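Film Help Board > Finding and Watching > Versions and running times

Two running times for the same movie, which one do I want?

Asked by brenley_k

I'm trying to buy a copy of The Salt Carriers for my father. It's the one directed by Costel Petek, about the three brothers who take the salt wagons over the pass and one of them doesn't come down. He saw it once in a theater in Estham and has talked about it on and off ever since.

I've found two discs for sale. The one from Prundari Video lists 118 minutes. The one from Janevski Home Cinema lists 131 minutes. Both say "complete" on the back and both have what looks like the same cover painting. The cheaper one is the shorter one, but I don't mind paying more if it has scenes the other is missing.

What my father remembers:

1. A long scene in a mill where the oldest brother sits with the miller's widow and hardly says a word.

2. A fight on the ice with no music.
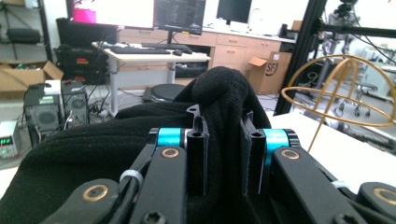
3. An ending where you see the wagon from very far away and hear the bell on the mule.

He is sure about the mill and the bell. He says he may be mixing up the fight with some other movie. Does anybody know which disc has all of this? Also, are the subtitles any good on either one? His hearing is not great so he reads them even when the movie is dubbed.

3 answers

Answer from reelkeeper (best answer, chosen by asker)

You want the Janevski disc, the 131 minute one.

There were two cuts. The long one is what Petek finished and what played at the Brenley festival in March. After that the distributor asked for something shorter for regular theaters, and the mill scene was the main thing that went. In the short cut the brother walks up to the mill, the door opens, and the next shot is him back on the road in daylight. You would never guess a scene belongs there. In the long cut they sit at the table for close to nine minutes. She peels apples and he tells her about his brother without using his name. For me it's the best acting in the movie, and without it the ending doesn't weigh much.

The ice fight is in both cuts, so your father is not mixing it up. It has no music in the long one. In the short one somebody laid drums under it.

The bell is in both too, but the short cut starts the end credits over the wagon shot and the song nearly covers it up.

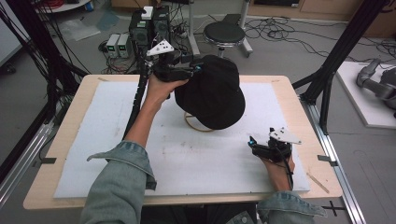
A black cap held over the table.

If your father saw the mill scene in Estham then he saw a print of the long cut. A few small theaters did get those, mostly ones that booked it before the distributor changed its mind.

About subtitles: the Janevski disc has two English tracks. Track 1 is a translation of the original dialogue. Track 2 follows the English dub and also notes sounds, so it will say things like "bell rings." Track 2 is the one for him. The menu doesn't label them, so you have to turn them on and look. The Prundari disc has one track, and it was made from the original dialogue, so if you play the dub the words on screen don't match what you hear. That gets tiring fast.

One warning about prices. I have seen sellers ask 1809 for the Janevski disc with the booklet, in the local money on the Prundari import site. The same disc without the booklet was 599 there. The booklet is an interview with the cameraman plus stills, and the interview is short. I would skip it.

Answer from tallgrass

I only have the Prundari one and I thought it was fine. Picture is a bit dark in the pass scenes. I've never seen the long version so I can't compare, but I didn't feel like anything was missing. It's a slow movie already and 118 minutes was plenty for me. The dub voices are decent except the youngest brother, who sounds about forty.

Mine cost 417 and came in a week.

Answer from old_matinee

Agree with reelkeeper on which disc to get, with two things to add.

- Check the back of the case before you pay. Janevski put out an earlier disc with the same cover and it is the short cut. The long one says 131 on the back and "restored" in small type on the spine. If the seller only shows the front, ask for the back.

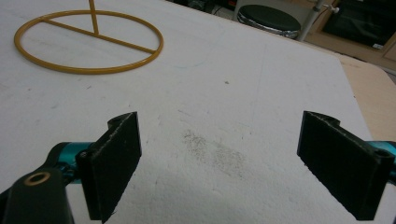 - The wagon shot at the end is framed wider on the long cut. On the short cut the sides are trimmed and you lose the hut on the left, where the widow's lamp is supposed to be. It's a small light and easy to miss on a small TV, so sit close.

I also don't agree that the short cut ruins the ending. I saw the short one first and it still got to me. But if he remembers the mill, he is going to sit there waiting for the mill, and it will spoil the evening when it never comes.

Comment from brenley_k

Thank you all. I ordered the Janevski one without the booklet. The seller sent me the back of the case and it says 131. I'll tell him to use subtitle track 2 and look for the lamp.

Comment from reelkeeper

Good. If the disc opens on the toll gate and not the river, you've got the right one - the short cut drops the gate too, I forgot to mention that.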